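# Chapter 7: Draining, Drying and Putting Away

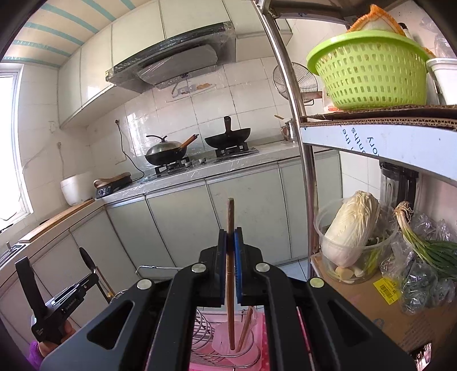 ## What this chapter covers

Washing gets most of the attention in a dish course. Chapter 6 dealt with water temperature, soap and the order of work at the sink. This chapter picks up when the last item has been rinsed and has to go somewhere. In a small kitchen that somewhere is usually a wire rack on the counter, and the rack fills up fast.

By the end of the chapter you should be able to:

- load a rack so that water runs off every piece
- choose between a slot, a cup and a flat towel for a given item
- dry and store wooden utensils without warping or mildew
- set up a counter so that clean and dirty things do not cross
- decide what goes back in a drawer and what stays out

You will need a rack, two clean towels and an ordinary load of dishes from one meal. Do not buy anything for the exercises. A colander set over a bowl will do if you have no rack.

## 7.1 The rack as a work surface

A dish rack is a shelf with holes in it. Its wire dividers keep plates apart and on edge. The open floor lets water fall through to a tray or straight into the sink. Anything that lies flat in the rack blocks both.

Long, thin things are the hard part. Chopsticks, skewers and narrow spoons slip between the wires or roll to the bottom, where they sit in the wettest place. For these you need a container inside the rack. In the kitchen at the start of the chapter, a pink cup stands in the rack and holds wooden chopsticks. Many racks are sold with a holder that hooks on the side. A plain cup works, but it has one fault: most cups have no drain holes. Water that runs down a chopstick collects at the bottom, and the tips stand in it.

There are three ways around this.

1. Shake each piece over the sink before it goes in the cup.
2. Empty the cup after 15 minutes and put it back.
3. Use a holder with holes, such as the Stidik basket described in the Chapter 2 equipment list.

The second method is the one most often forgotten. If you use a solid cup, make emptying it part of wiping down the counter, and you will have less to remember.

**Which end goes up?** Eating ends of spoons and forks are usually placed up so that air can reach them. Chopsticks are argued over. Placed tips up, the eating ends dry first, but people tend to grab them by the tips when putting them away. Placed tips down, they are easier to pick up with clean fingers, but they need a cup that drains. Either is fine in this course. Pick one and keep to it within a household, so that everyone who reaches into the cup knows which end they are touching.

## 7.2 Wood in the drying area

Wood takes up water through its surface and more quickly through its cut ends. A chopstick has two cut ends, and so does a skewer. A cutting board has two long edges of end grain unless it was built otherwise. These are the places where you will find dark stains, raised fibers and, in bad cases, splits.

Treat all bare wood the same way:

- Wash it by hand and do not soak it.
- Wipe it with a towel before it goes in the rack.
- Stand it so that air reaches both faces.
- Leave it out until it feels dry at the ends as well as in the middle.

Boards cause more trouble than small tools because they are heavy and take up room. A long board laid on the counter dries on top and stays damp underneath. Turn it on its long edge against a wall, or prop one end on a folded towel. When the board is dry on both sides, it can lie flat again.

Nayeli Mamani taught this section for several years at the Hulme evening kitchen. Her students kept a board log for one month, writing down when each board was washed and when it felt dry. Boards stood on edge were nearly always ready before the next meal. Boards left flat were often still cool to the touch underneath. You will repeat a short form of her log in Exercise 7.3.

## 7.3 Laying out the counter

Work at the sink moves in one direction. Dirty things wait on one side, pass through the water and come out on the other side to drain. Left-handed and right-handed people may prefer opposite directions, and the position of a wall or window may settle the matter for you.

Keep the rack close enough that you can set a wet plate in it without a step. Every extra step puts water on the floor. Keep it away from the stove, where grease will land on clean dishes.

Small electric appliances need separate thought. A rice cooker and similar machines are often kept near an outlet in the corner of the counter, and in a short kitchen that corner may also be near the sink. Unplug them before you wipe behind them. Run the cord up and back toward the outlet so that it does not trail through a wet area. Never set a dripping item on or against an appliance, even for a moment.

Some households cover the counter near the stove with clear plastic film. It is quick to wipe, but water can creep under a loose edge and stay there. Lift the edge when you clean and dry both the film and the surface below.

## 7.4 Putting away

A rack is for drying. Once things are dry they should leave it, or there will be no room for the next load. Put away the dry pieces before you start washing, while your hands are clean.

Check the rims of cups, the joints of handles and the ends of anything wooden. If one is damp, leave that piece and move on. A drawer has very little air in it, and one wet spoon will keep its neighbors damp overnight.

## Exercises

**7.1** Load your rack with the dishes from one meal. Sketch it, and mark each item that is lying flat.

**7.2** Stand a pair of wooden chopsticks in a solid cup and a second pair in a holder with holes. Feel the lower ends at 15 minutes and again at 50. Write down any difference.

**7.3** Keep a board log for one week. Use the form on the next page.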